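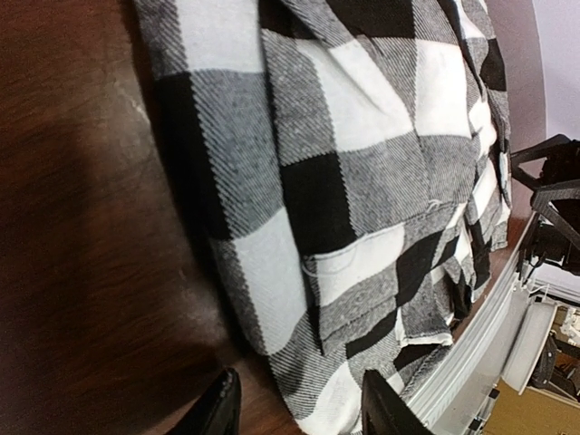 Aus der Weberei kam zurück, die Kettspannung sei bei der letzten Probe zu hoch gewesen und man solle das Garn vor dem Schären ruhig einen Tag länger liegen lassen. Das habe ich mir zu Herzen genommen, und ich muss sagen, es hat mir einiges an Fluchen erspart.

Werkstattbuch Färberei, Juni, vormittags

Schwarz auf Wolle, zweiter Anlauf. Angesetzt habe ich 300 g Garn von Stetsiuk, nach dem Waschen und Trocknen waren es noch 279 g. Da saß also reichlich Spinnöl drin, und das erklärt vielleicht auch die fleckigen Stränge vom ersten Mal, über die wir uns alle so gewundert haben. Bitte künftig immer erst nach der Wäsche wiegen und die Beize danach berechnen, ich habe es vorne ins Rezeptheft eingetragen.

Das Bad lief im großen Kessel. Langsam hochgeheizt, viel langsamer, als mir lieb war – ich habe nebenbei das ganze Regal mit den Musterkarten sortiert und dabei die alte Karte vom Sallport wiedergefunden, die wir im Frühjahr so lange gesucht haben! Sie liegt jetzt in der oberen Schublade. Bewegt habe ich die Stränge nur mit dem Stab und ganz sachte, damit nichts filzt.

Für Karos in Köper brauchen wir ein Schwarz, das neben Weiß nicht ins Braune kippt. Nass sah der neue Strang wunderbar tief aus, trocken hat er am Fenster noch einen leichten Rotstich, unter der Lampe dagegen gar keinen. Ich würde beim nächsten Mal eine Spur Blau vorlegen. Die Reibprobe am weißen Läppchen war ordentlich, die Waschprobe steht noch aus, zusammen mit 2 ungefärbten Fäden zum Vergleich.

Für den Parnusen bleiben 100 g zurück, der Rest darf zum Spulen. Wer am Nachmittag da ist: Der Kessel ist noch warm und müsste ausgerieben werden, und das Weiß bitte auf keinen Fall auf denselben Tisch legen. Ich schaue gegen Abend noch einmal nach den Strängen.

Weitere Einträge
Beizen mit Alaun, Nachtrag
Vornent: Musterkarte und Fadendichte
Spulen, Haspel, verlorene Enden
Lichtprobe am Südfenster

Zuletzt aktualisiert: Juni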